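Section 4. Cleaning the mirror and the table top

I do mine once a week, and it takes me less time than boiling the kettle. You'll want a soft cloth, a dry one for after, and a small bowl of warm water with a drop of washing-up liquid in it. Leave the glass spray from Pichler for the glass only!

1. Clear the table top. Everything off, even the little pots you think you can work round (you can't, I've tried).

2. Fold your cloth into a pad and wipe the glass from the top down.

3. Now the frame. The roses and leaves hold dust like nothing else, so go into the carving with a corner of the cloth and take your time.

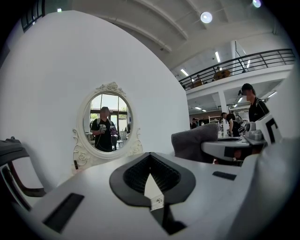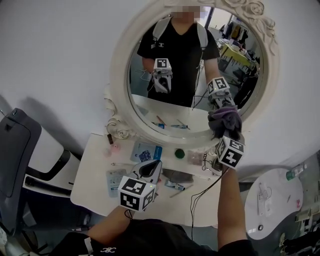 4. Dry the frame straight away, most of all low down where it comes near the table. Water sits in there and lifts the paint – I lost a petal on my first Flillau mirror that way.

5. Wipe the table last.

Note: one reader in Garnivville wrote in to say she never uses a cloth on the roses at all, only a dry make-up brush, and that a cloth just pushes the dust deeper in. I've since tried it on the tight bits and she's right, though I still go back to my cloth for the leaves.

Caution: don't lean on the frame while you're reaching for the top. If yours hangs on a wall hook, check the hook every 60 days or so you remember, and see Section 5 before you tighten anything.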